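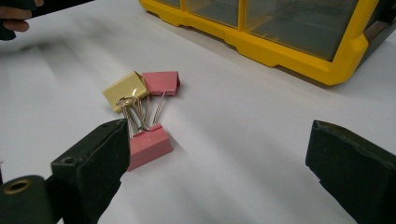 ## Untangling clips: still a job for fingers

Binder clips stored loose will link up by their wire handles. Two pink ones and a yellow one are enough to make a knot. Pulling tightens it. The quick method by hand:

1. Lay the bundle flat on a pale surface so the wires show up.
2. Find the clip with the fewest crossings and hold its body, leaving the handles free.
3. Squeeze its handles together at the base and slide them back out the way they went in.
4. Fold the handles flat against the body before putting the clip in a drawer.

Can a machine do this yet? Two-finger grippers manage the easy half. They will pick up a single clip and drop it in a tray – the small-parts line at Brustton in Sornbridge does so up to 400 times a shift. Linked handles are harder. Bright wire confuses depth sensing, and a lift on one clip brings the others with it. Separating them properly takes 2 grippers, one to hold and one to twist, and a fair idea of which wire passes over which.

## What to automate now

- Sorting loose clips by colour: yes.
- Counting into boxes: yes, by weight. Our Jornero bench scale copes with lots of 2,000.
- Separating tangles: by hand.
- Opening a clip on to a thick stack of paper: by hand. The spring needs more grip than most light grippers have.

For mixed stock, keep to one size per drawer. Shallow drawers tangle less than deep ones.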